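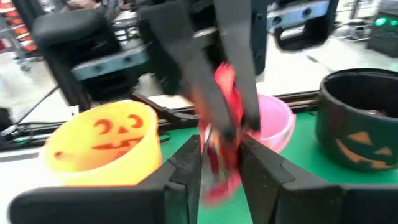
*Fig. 1. Green work surface, close view.*

**Snack and beverage supply, minutes, January**

Chair: Fung-ping Shih

1. Kundum contract. Price per case goes up to 20 on renewal. Sotel quoted 16, minimum order 50 cases. Chair to request Sotel's terms in writing.
2. Storage. Shelf B holds 69 cases -- enough for one Sotel delivery. No change.
3. Allergens. Peanut products to go on the bottom shelf only, labels facing out. 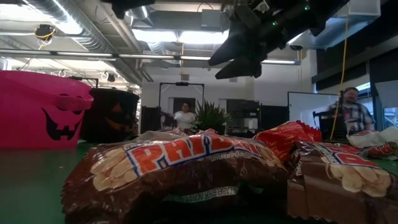
*Fig. 2. Brown candy bags, "COVERED PEANUTS" lettering.*

4. Kaufmann cooler. Door seal still leaking. Repair deferred.

Closed 4:20 p.m.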